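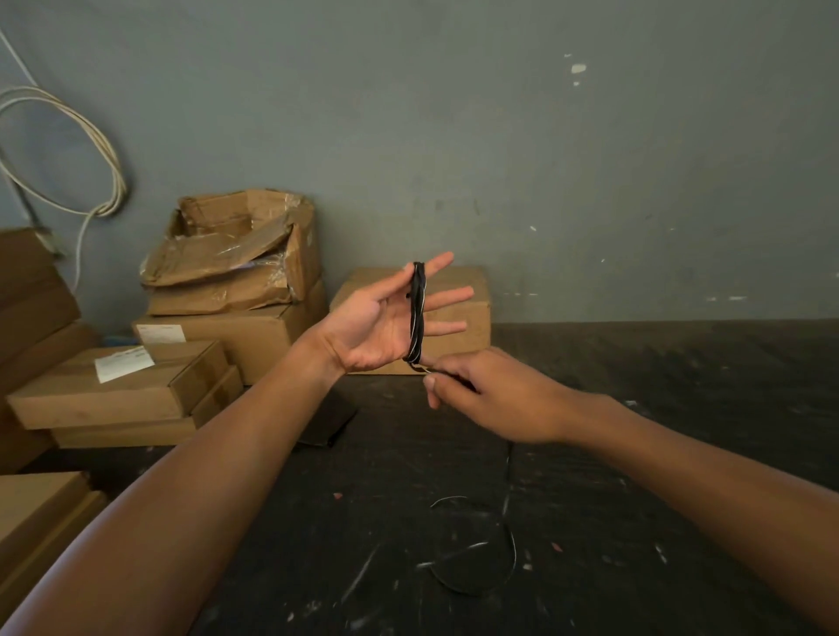 Njål wants to know why the short ones can't just go in a bag together, the way they have for years, and be pulled out when someone needs one. He adds that he has never once lost a cable this way. He has only failed to find them.

Fine, Njål. I take the point, and I also take the bag, which I emptied on Sunday. It held one object. The object was made of cables. Getting it back to being several objects used up most of an afternoon and a pot of coffee, and I would like my next Sunday to be about something else.

So, for those of you who asked what I'm doing with the thin stuff: I wind it around two fingers, index and middle, no tighter than it wants to go. Keep the loops to the length of your palm and they'll lie flat in a box. When you run out, stop with a short tail sticking out and pinch it before it gets ideas. Then tie it. I don't care with what. String, a strip of old T-shirt, one of those twist things off a bread bag. What I do care about is that you don't use the cable to tie itself in a knot, which is how the object got started.

Long cable doesn't go around fingers. Big rings, hung on the wall, and please take the whole coil down before you start pulling on one end of it. Siv did the last batch of rings and they're better than mine, so ask her.

Bare ends: if you strip one and then change your mind, trim it or put a bit of tape over it before it goes in the box. I've been stabbed under a fingernail by somebody's change of mind.

On Sun, Maj-Britt Lundgren wrote:
> I had a look at the shelf after the Allatik stuff came in and
> I think we need to decide what we're keeping. The list says 368
> pieces under six feet. Has anyone used even 6 of them since the
> Cilimcombe fair? I'm not against cable. I am against moving it
> from one box to another every spring and calling that sorting.
>
> Also, which boxes are we supposed to be using? Some of them have
> been through a lot.

Maj-Britt, the honest answer to the first question is that I used four and Azlan used one, and he brought it back. I'd still keep the black ones. The rest we could offer to the Sandberg people, who took our lamp holders last time and seemed pleased - or were too polite to say so, and either way the lamp holders are gone.

As for boxes, anything with a bottom. If you have to hold the flaps underneath to carry it, it's recycling. Write on the side, please, not the lid, and write what's in it. "Misc" has been used.

I'll be at it again from 7 in the evening if anyone wants to bring fingers. Noémie has the key to the side door, and the big scissors, which I would like back.

Azlan, does the Gamesus lot still want the white?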